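Saiu a sondagem da Vemance sobre a câmara e, desde ontem, toda a gente tem uma teoria. O presidente, Heriberto Bautista, caiu nove pontos e está agora abaixo dos 50% de aprovação, pela primeira vez neste mandato. Li o relatório inteiro, incluindo a ficha técnica, e deixo algumas notas.

A amostra tem 2596 entrevistas, feitas por telefone e pela internet. Para eleições autárquicas é muito. O trabalho de campo terminou a 17 de maio, antes do debate sobre as tarifas da água, que por isso não entra nestes números.

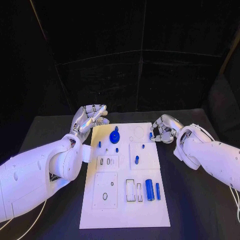
Bożena Tokarz escreveu-me a discordar logo do ponto de partida: a queda já se notava em novembro, só que a pergunta era outra e os jornais não pegaram nela. Tem razão quanto à pergunta. Em novembro pedia-se uma nota ao executivo, agora pergunta-se se a pessoa aprova ou não o trabalho do presidente. Comparar as duas coisas dá para uma conversa de café e pouco mais.

O que me parece mais sério é a quebra entre os eleitores do próprio partido. Nas freguesias do lado do rio, Bautista ganhou com folga e hoje tem ali quase tantos descontentes como apoiantes. Os transportes aparecem como primeira queixa – e quem apanha o autocarro de manhã não precisa de sondagem para saber porquê.
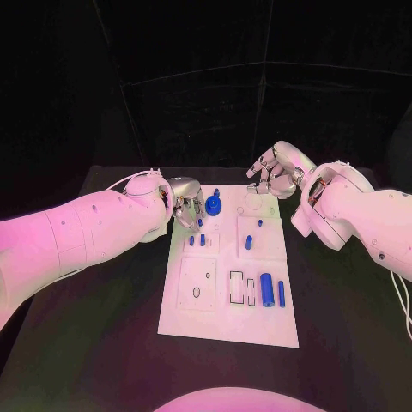

Dois braços robóticos sobre uma placa branca, com uma peça azul em forma de engrenagem.

Do lado da oposição, a festa é prematura. Apolinar Cuevas sobe pouco e 60% dos inquiridos dizem não saber o que ele propõe para a habitação. Fui ver o programa dele. São duas páginas sobre o assunto, e metade é diagnóstico.

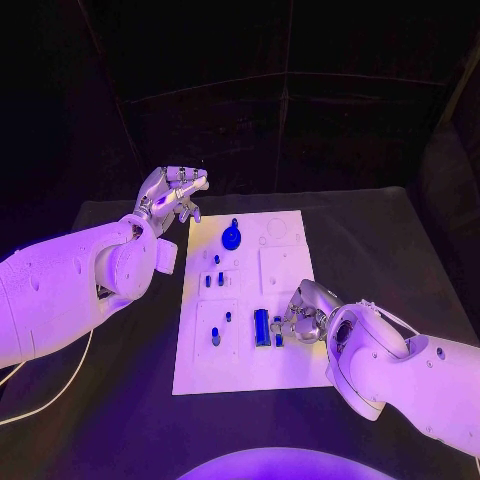 Braços robóticos brancos sob luz violeta.

Yi-chun Tsao, que ainda não confirmou se avança como independente, não foi incluída no cenário principal. Aparece numa pergunta à parte, no anexo, e tira votos aos dois. Eu teria começado por aí.
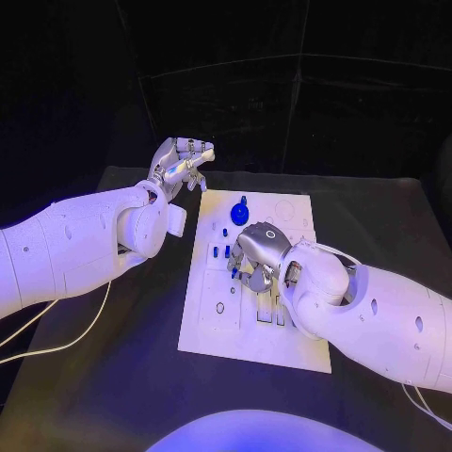
Mão robótica de dedos semifletidos, junto ao canto da placa.

A próxima vaga do estudo ainda não tem data. Quando sair, volto ao tema e ponho as duas tabelas lado a lado, desta vez com a mesma pergunta.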